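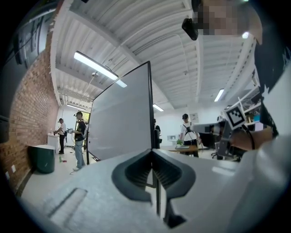 Workshop > Notebooks > Hand-held gripper > Build log

Search the notebook Go

March, started 7:40 pm
Posted by Þórarinsdóttir

Second gripper is together and I am very happy with it! Picking up from the last entry, where the left finger was dragging on its rail and I'd gone home grumpy. The fix was dull. I had tightened the four mount screws in a circle instead of crosswise, and the mount had pulled over by a hair. Backed them all out, did them again crosswise, and now the fingers close with one soft click and open again by themselves.

Printed parts so far:

Body, light gray, matte. Third print, the first two warped at the corners. Slowed down the first layers and turned off the fan until layer 5.
Finger mount, charcoal. Kept the ribs on the inside faces. I tried a smooth version last month and it flexed so much you could see it from across the room.
Marker bracket, dark metal, bent on the shop brake. Much stiffer than the printed one and hardly any heavier.

Weight with everything on it except the cable is 526 g. The old one was 483 g, so we've put on a little, and I can live with that. What matters more is where the weight sits. It used to tip forward and my wrist was sore after ten minutes. Now it more or less balances over the handle. I did a full half hour of picking things up and setting them down and only stopped when I got hungry.

Marker notes: the square has to keep its white border. I trimmed one too close on the paper cutter and the tracker lost it every time the hand turned toward the ceiling lights. Glossy paper is also bad under the fluorescents. Matte sticker paper from here on, and leave the border alone. With the new one stuck on I got 400 frames in a row with the marker found in every single one – best run yet, by a lot. The run before that, with the glossy one, gave up at 259.

Trigger spring: the Flusex one is too strong. Fine for opening, tiring to hold closed. Cut two coils off and it feels right, but a cut spring has a sharp end and it has already scratched a groove in the housing. Need a proper shorter one. Hesell lists one that looks close, will order a handful with the next bearing order so we only pay shipping once.

Things that still bug me:
- Cable exits too close to the thumb. Move the hole back, maybe 15 mm.
- The slot on the left side of the body is tight. Sand it for now, fix it in the file later.
- Finger pads peel at the tips. Try the thinner tape from the Prirkville box, second shelf.

If you borrow a unit, please put it back with the fingers open. Leaving them clamped overnight flattens the pads and then the grip is off for the first few tries the next day.

Next time I want to try the soft stuff – sponges, a rolled-up sock, a bread bag with something in it. Hard blocks are easy now, almost too easy. Also want to see how slowly I can close on a paper cup before the sides start to give.

9:55 pm, files saved as body_v7 and mount_v4. Do not print body_v6, the screw holes are in the wrong place.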